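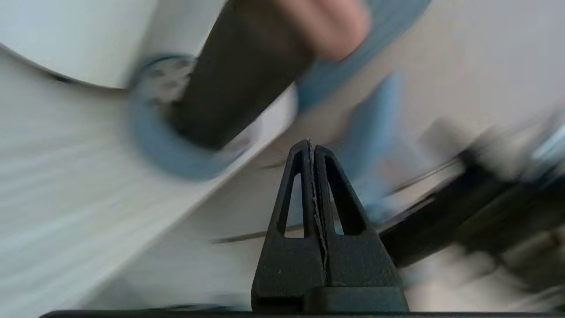 The blue ring, at the hour when everything moved.

Home Stories Archive About Contact

THE BOWL AT EKWUEME

By the second evening of December, Uchenna Chukwu had washed that bowl 12 times and loved it more with every washing! It was white and wide and far too big for one person's soup, and it had come with the room over Ekwueme, the bakery, along with 4 spoons and a key that fit nothing.

"You'll want a smaller one," her aunt said on the phone from Nirkum.

"I will not," said Uchenna. "I could bathe a baby in this. I could make bread for the whole stairway!"

And so she did (well, nearly). She pushed up her sleeves, tipped in the flour and went at it until her shoulders sang. The old house hummed along – the pipes, the bakers arguing downstairs, the Druko tram rattling every cup on the shelf. Her grandmother used to say that a kitchen had to be a little dizzy before it was any good, and this one was spinning like a fair.

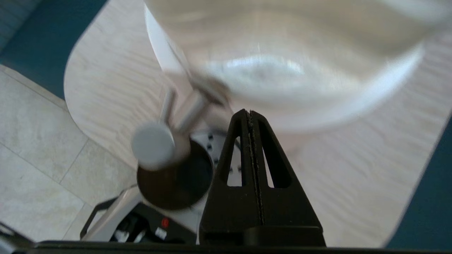

The big white bowl, on the pale table.

She carried it to the table and ran her palm over the grain, which looked to her like the river at Jedilora with the wind on it. How had she lived 20 years without a table like this one?

Then came a knock. It was the boy from the second floor, with a jar of plum jam held out in front of him like a lantern.

"My mother says it smells like something's happening up here."

"It is!" said Uchenna, and she pulled out the other chair – "Come in, come in, and bring the jam."

Last updated: November 22, 2021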